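Desk mat or bare table? Scuffs are driving me nuts
Hobby Room > Work Surfaces
12 replies, showing the first page

ornavness_attic
So I finally gave in and covered my whole work table in dark gray mat, the soft kind, from a Travari roll (54 inches wide, and I trimmed the rest with a box cutter). Loved it for maybe two weeks. Now it shows everything. I do paper models and a bit of plaster, and any pale dust just sits in the surface and laughs at me.

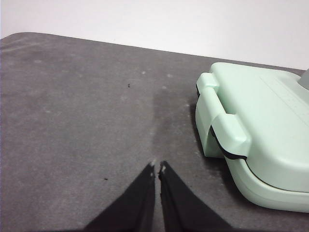

I've tried a damp cloth, a lint roller, and one of those rubber pet hair brushes. The cloth is the worst of them – it lifts some of the white and pushes the rest around in big hazy streaks. Is there a trick to this, or do I rip it up and go back to bare wood? The roll was 40 bucks so I'd like to get a year out of it.

gluepot54
Dark mats and plaster don't mix, sorry. Go light gray or tan next time. I had black for a month and gave it to my brother.

Bravari_fan
Disagree with gluepot. I've had a dark one since March and it's great, you just can't let the dust build up. Vacuum first with the brush head, THEN wipe. If you wipe first you're basically making paste.

ornavness_attic
Paste is exactly what I've been making, ugh. Ok, vacuum tonight. Does yours have the felty feel or is it smooth?

Bravari_fan
Smooth rubber, so maybe it's not a fair comparison. Mine is the Bravari one.

tin_lid
Felty ones hold on to everything. Stick a cheap cutting mat on top where you do the messy stuff and leave the rest alone. Mine is 30 inches across and catches most of it.

gluepot54
At that point why have the soft mat at all??

tin_lid
Because it's quiet and my elbows like it. Also small parts don't bounce off onto the floor.

ornavness_attic
Yeah, the bouncing is why I bought it! I lost 2 tiny hinges on the old table and never saw them again.

Bravari_fan
Try a drop of dish soap in warm water after you vacuum, and work in one direction. Let it dry overnight before you decide, mine always looks blotchy for a few hours.

gluepot54
I still say tan.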